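How to Make Ginger Switchel at Home (With or Without the Booze)

Posted 3/5/20 by Henrike Ackermann in Drinks, Cold

Quick one today. Switchel. Old farm drink, ginger and vinegar and something sweet, tastes like lemonade that went out and got a job. My neighbor Annelore Steinbach makes it by the bucket in summer and I finally got her to write it down. Her card said "enough ginger" so I had to do some testing.

What you need

Fresh ginger, a piece as long as your hand
Apple cider vinegar, half a cup
Maple syrup, half a cup (honey ok, see further down)
Water, eight cups total
One lemon
Pinch of salt
Ice, lots

For the grown up version: dark rum or bourbon. One shot per glass. Rye works too but gets a bit sharp.

Gear

A saucepan. A fine strainer. A pitcher that holds more than you think. A grater or just a knife. No juicer, no blender, please don't buy anything.

Step 1. Ginger

Scrub it, don't peel it. Slice thin as coins. If you want it hot, grate half of it instead. Grated ginger makes the drink cloudy, doesn't bother me, might bother you.

Step 2. Simmer

Ginger plus four cups of the water in the saucepan. Bring it up to a boil, then turn it right down. Lid on. 22 minutes. I tried shorter and it was ginger flavored water. Tried an hour and it was bitter and I had to throw out the batch, very annoying, that was the last of the good ginger.

Step 3. Sweeten while hot

Off the heat. Stir in the maple syrup and the salt. Syrup goes in now, it dissolves in seconds. If you're using honey, wait until the pan is just warm.

Step 4. Cool, then strain

Leave the ginger in while it cools. Thats where a lot of the flavor comes from. An hour on the counter, then strain into the pitcher. Press the ginger with the back of a spoon to get the last bit out. Keep the ginger! Roll it in sugar, dry it in a low oven (300 for me, door open a crack), eat it over the sink.
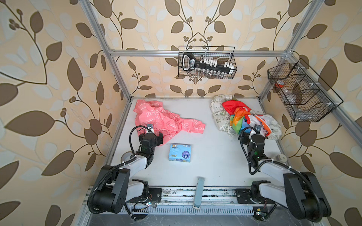
Big leaves, brown vines, little round berries. Wallpaper on the back and side walls.

Step 5. Vinegar and lemon

Add the vinegar, the juice of the lemon and the other four cups of cold water. Stir. Taste. It should be a little too strong at this point, the ice is going to water it down. Too sour? Spoon of syrup. Too sweet? Splash of vinegar, small splash.

Step 6. Chill

Overnight is best. Four hours if you're in a rush. The vinegar bite calms down a lot by morning and the ginger comes forward. Day two is better than day one. Day three is the best and then there's usually none left.

Step 7. Serve

Tall glass, ice to the top, pour. Lemon slice if people are coming over. Half switchel and half club soda is very good, do the soda last and don't stir it much.

The boozy one

Shot of dark rum over ice, fill with switchel, squeeze of lime. Bourbon instead of rum and you want a couple mint leaves, slapped between your hands first. Don't add the liquor to the pitcher. Did that for a cookout once and then had to make a whole second pitcher for everybody driving and the kids.

Hot version for winter

Skip the ice obviously. Warm it in the pan, not boiling, add a cinnamon stick. I drank this most of last December with a cold that wouldnt quit. Did not cure the cold. Was nice.

Swaps people have asked about

Molasses for the maple: the old way. Use half as much and taste as you go, it takes over fast. Edeltraud Lammers emailed me a version out of her grandmother's 1922 notebook that's all molasses plus a spoon of oatmeal in the bottom of the jug. I made it. The oatmeal makes it silky, which sounds awful and is fine.

White vinegar: no.

Rice vinegar: yes, softer. Use a bit more.

Powdered ginger: in an emergency. One teaspoon, whisk it into the hot water, expect sludge at the bottom.

Bottled lemon juice: if you must. Two tablespoons.

Other fruit: a handful of crushed raspberries in step 3, strained out with the ginger. Comes out pink. Peaches were a let down, couldn't taste them.

Making it for a crowd

Don't multiply the ginger straight up. For a double batch use one and a half times the ginger, for triple use double. Everything else multiplies normally. Make it as a concentrate (leave out the last four cups of water per batch), carry it in jars, add the water when you get there. Saves your back.

Storing it

Fridge, lid on, one week. It settles, so shake it or stir it. I've frozen it in ice cube trays and those are great in iced tea or plain soda water. Don't leave it in a metal pitcher, the vinegar picks up a taste. Glass or good plastic.

Questions

Does it have to be vinegar with the cloudy stuff in it? No. Cheap filtered kind is fine, I use both.

Can I skip the salt? You can but try it once with. It's a pinch.

Mine is too hot to drink. Too much grated ginger. Cut it with water or apple juice, don't dump it.

Is it supposed to be brown? Yes. Darker syrup, darker drink.

Can I cut the sugar down? Yes, go to a third of a cup. Below that the vinegar gets loud.

Next post is the cucumber lime cooler Fenna Claeys keeps bugging me for. Need to get limes first, they were out.

Filed under: ginger, vinegar drinks, pitcher drinks, rum, no alcohol option

Comments (2)

Gunther Albers
Made it with honey and the raspberries. Wife wants it less sour, I want it more sour. Two pitchers now.

Annelore Steinbach
I never said half a cup of vinegar, I said a good half cup. Otherwise correct.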